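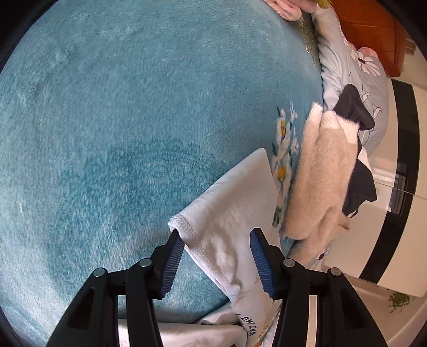
Slide 1: Teal blanket, brushed both ways

Good evening, everyone, and thank you for coming out. (Wait for the back row to sit down.) I want to talk about sleep tonight, and mostly about the hour before it, which is the part I got wrong for years and years.

When I ran the front desk at the Candico guest house I kept a notebook of what people told me at breakfast. By the time I left I had 1,000 entries, and I read every one of them again last April. Hardly anyone complained about the mattress! They wrote about the hallway light, the late supper, the phone call they wished they had left until morning.

(Read the two entries from the Nurnier trip here. Go slowly, the second one is long.)
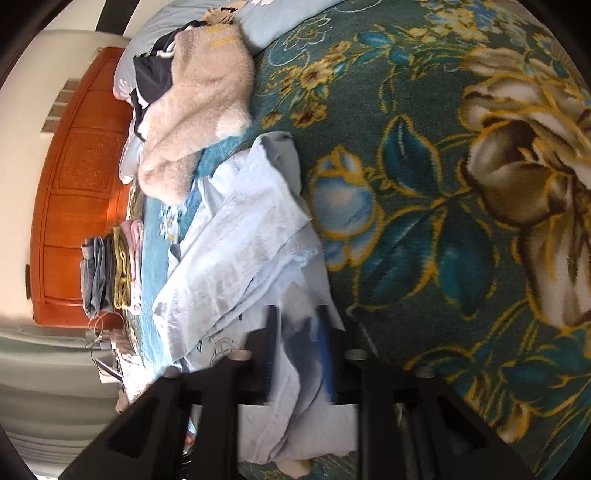 Words and slides: Inês Loureiro
December 15, 2021

Slide 2. So, the hour itself. Mine starts at nine. I turn down the lamps, put the kettle on, and lay out my clothes for the next day - my grandmother did the same, and she slept like a stone until she was well past eighty. I don't aim for a perfect 8 hours anymore. If I wake at 4 I get up, sit in the kitchen for a bit, and go back when my eyes get heavy.

Ask for hands: who reads in bed? Who reads the news in bed? (Let them laugh, then move on to naps.)

Naps, if there's time. Skip the Graltar story if we started late.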